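# Rumley Finishing Adds Passivation Line for Stainless Steel Parts

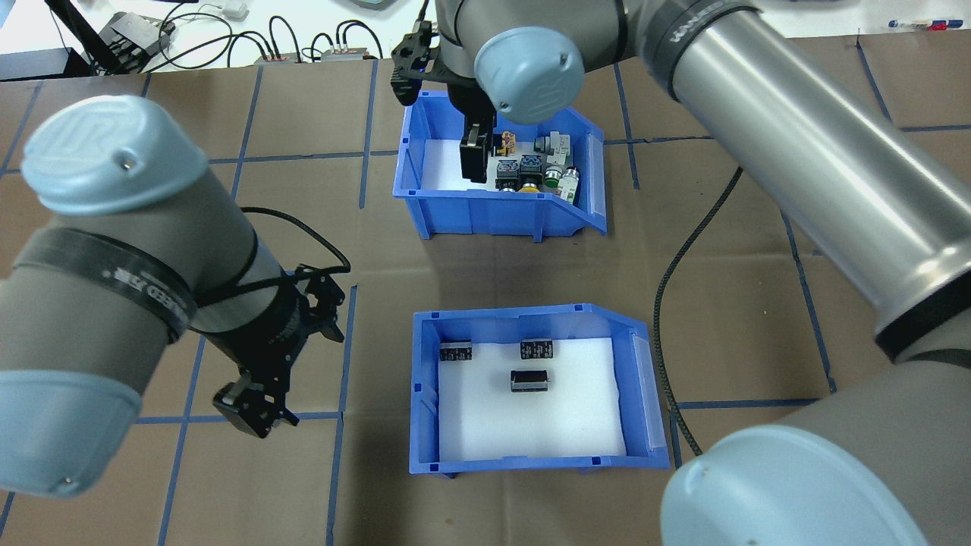

DUFOUR, May 9, 2022 – Rumley Finishing has started taking orders for passivation of stainless steel parts at its Dufour plant. The new line handles the common 300 and 400 series grades as well as precipitation-hardening grades, and it is open to both production customers and shops that need a single small lot.

Until now, Rumley sent its stainless work to an outside processor and concentrated on zinc plating, black oxide and phosphate coating of carbon steel. Customers who bought both kinds of finishing had to wait for the stainless parts to make the round trip. With the new line, both can be received, processed and shipped from the same dock.

"We were quoting two lead times on the same order, and the longer one was always the stainless," said Caradog Watkins, general manager of Rumley Finishing. "Our customers told us plainly that they would rather deal with one date."

## What passivation does

Stainless steel resists rust because the chromium in it forms a very thin oxide layer on the surface. Machining, stamping and grinding can leave particles of free iron behind, often from the cutting tools or from fixtures that were used on carbon steel earlier. Those particles rust when they meet moisture, and the stains can show up weeks after the part has left the shop.

Passivation is a chemical bath that dissolves the free iron and leaves a clean surface on which the chromium oxide layer can form evenly. It does not add a coating and does not change the dimensions of the part in any way that matters for normal tolerances. It also does not remove heat tint or weld scale. Parts with either condition need to be pickled or mechanically cleaned first, and Rumley will quote that step separately.

## Nitric and citric baths

The line has 2 process tanks, one for nitric acid and one for citric acid. Citric acid is the default for 300 series parts unless the drawing calls for nitric. Free-machining grades such as 303 and 416 contain added sulfur and are more easily attacked in the bath, so they are run on their own schedule with an alkaline rinse before and after the acid.

Each lot goes through an alkaline cleaner, a rinse, the acid bath, a second rinse and hot-air drying. The largest part the tanks will accept is 40 inches long. Small parts are run in baskets, and parts with machined sealing faces can be racked on request at an added charge.

"The cleaning step is where most of the trouble comes from," said Beca Bellis, process engineer. "If there is cutting oil left in a blind hole, the acid never gets to the metal. We ask customers to tell us what coolant they used, and we'd like to see the drawing before the parts get here."

## Testing and paperwork

Every lot is checked by water immersion. High-humidity and copper sulfate testing are available when the purchase order asks for them. Copper sulfate is not used on 400 series martensitic grades or on parts meant for food processing.

Test results, bath temperature and immersion time are entered in Follow, the lot tracking system that Rumley already uses for its plating work. Customers with a Follow login can see where a lot is in the process and download the certificate when it is released. A printed certificate ships with the parts in either case.

Rinse water from the line is neutralized and filtered on site. The treatment equipment was supplied and installed by Bitach, and startup checks were finished in April.

## Ordering

Standard turnaround is five working days from receipt. Expedited service is available for lots that fit in one basket. The minimum charge per lot applies to all grades and does not include pickling, masking or special testing.

Purchase orders should state:

- the alloy and its condition (annealed, hardened, or as welded)
- the specification and method, if the drawing names one
- any test beyond water immersion
- surfaces that must not touch the basket or rack

Mixed alloys should be bagged and labeled separately. Parts made of stainless steel joined to carbon steel, brass or aluminum can't be processed, and plated parts will be returned. Parts that have been nitrided or carburized should not be sent without first calling the plant.

Existing customers do not need to open a new account. Their current terms and shipping instructions will apply to stainless orders. Orders already placed for outside processing will be completed by the outside processor unless the customer asks for a change.

## About Rumley Finishing

Rumley Finishing provides plating, conversion coating and passivation for machine shops, fastener makers and equipment builders. The company has 20 employees and operates from one plant in Dufour.

## Contact

Quotes and drawings: Beca Bellis, process engineering
Press inquiries: Caradog Watkins, general manager

Rumley Finishing
1865 Dufour Road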